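Marketing 210 — Final Project Report
Bringing Back Skonance: Can a Celebrity Relaunch an Old Audio Brand?
Dario Zuccaro and Raymonde McIntyre

Background

Skonance made tabletop radios and cassette players, mostly for kitchens and dorm rooms. Sales fell once phones took over. The name sat unused until Girard, a licensing company, bought it and started putting it on small speakers built by Colik. Then came the singer. Girard signed Gosley as "sound and style partner", which means she picks colors, shows up in ads and gets a cut of each speaker sold.

Our question: does a famous partner make people want the product, or just remember the ad?

Method

Online survey, open through December. 126 people started it, 83 finished. We only used the finished ones. Everybody was between 18 and 30 because thats who we could reach. Half saw the speaker with Gosley's name on it, half saw it plain. Price was $60 in both versions. Then four questions on interest, trust, price and whether they knew the old brand.

Raymonde wrote the questions, Dario did the spreadsheet and charts. We both did the write-up, the night before mostly.

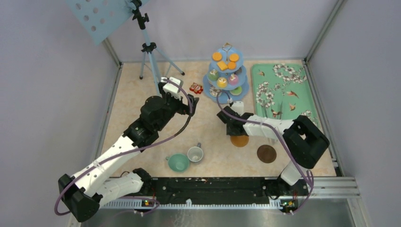
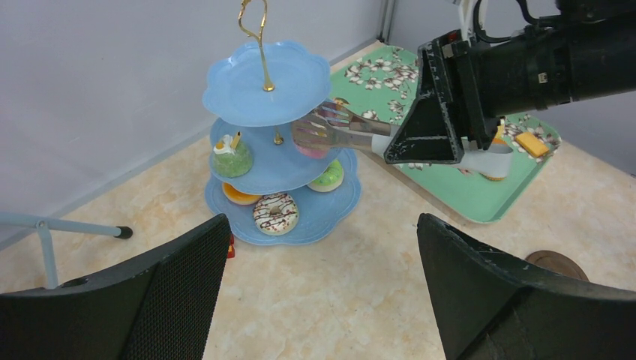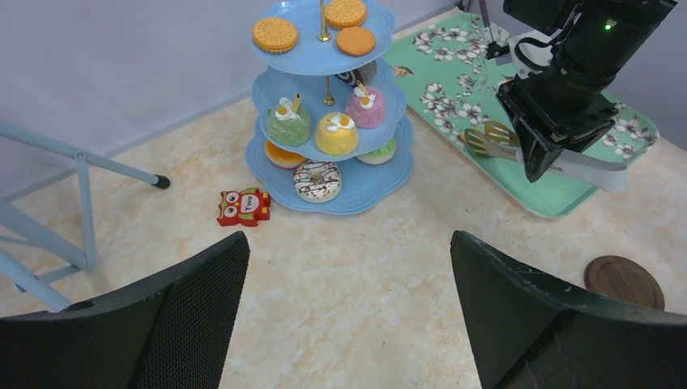 Fig. 1. Three views, each with the light blue three-tier stand.

Results

Recall was way up in the Gosley group. Nearly all of them could name the brand a page later. Plain group — a lot of blanks, a lot of wrong spellings.

Interest in buying barely moved. Slightly higher with Gosley, not enough to lean on with a sample this size. Trust went down a little. Comments like "so who makes it" and "is this just a sticker on a cheap speaker". Fair question, Colik's name is only on the bottom of the box.

Price was the surprise. We added a follow-up asking if they would pay $100 for a signed edition. Gosley fans said yes right away, everyone else said no. Hardly any maybes.

Problems

Sample too small and too many of our own classmates. Two people took it twice, we removed the second try. Question 3 was worded badly (asks about price and quality at teh same time) so we left it out of the charts.

What we would tell Girard

Keep Gosley for the limited edition. For the regular speaker put the money into saying who builds it and how long the warranty is. People who remembered the old radios liked them already and didn't care who the singer was.

Survey text and raw answers are in the appendix.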